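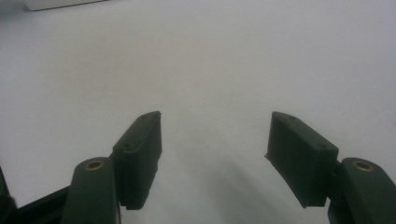 Wiping down a white table is one of my favorite ten-minute jobs, and I mean that! A white top does so much for a room, bouncing the light around and making everything you set on it look crisp, and it pays you back right away for a little care. The one tricky part is seeing what you're doing. White under even light hides a film of grease completely, so look for the place where the surface goes from bright, slightly bluish white to a cooler gray, and start there. Smears love to hide along that change.

What you need
Two soft cloths, one for washing and one for drying
A bowl of warm water
A small squirt of dish soap
Baking soda, for stubborn marks
An old toothbrush, if your table has a seam or a lip

Step 1. Dry first
Run a dry cloth over the whole top before any water goes near it. Crumbs and grit turn into sandpaper once they're wet, and a matte finish will show it. Go from the back edge toward you and catch everything in your other hand.

Step 2. Wash in strips
Wring the cloth until it stops dripping. I work in strips as wide as my hand, overlapping each one a bit, and rinse the cloth every couple of strips. My Ridgate desk takes 16 strips from end to end (yes, I counted once, I was having a good day). Circles are more fun but they leave swirls, so save those for spots. 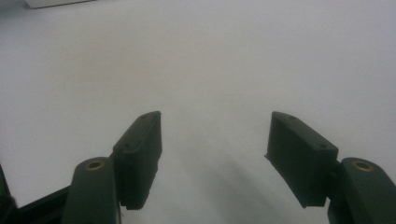

Rinse with plain water after that, same strips, same direction. Soap left behind is what makes a clean table feel tacky by the afternoon, and it grabs dust like you wouldn't believe.

Step 3. Go after the marks
Pencil and most scuffs come up with a damp cloth and a pinch of baking soda. Press lightly and let it sit for a minute before you rub. Try it on the underside or a back corner first, especially on a painted top. For ballpoint I put a dab of rubbing alcohol on a cotton swab and roll it over the line, then rinse straight away. Skip the melamine sponges on matte surfaces! I used one on my old Tikex table and got a shiny patch the size of a saucer, and it never went back.

Step 4. Dry and check
Dry with the second cloth, then crouch until your eyes are level with the tabletop and look across it toward a window. Streaks jump right out from down there. Breathe on them, buff, done.

How often?
A quick dry wipe every evening and the full wash every other week works great for a desk. Kitchen tables need the soapy round daily. If yours gets coffee rings, wipe them the same hour, and you'll hardly ever need the baking soda.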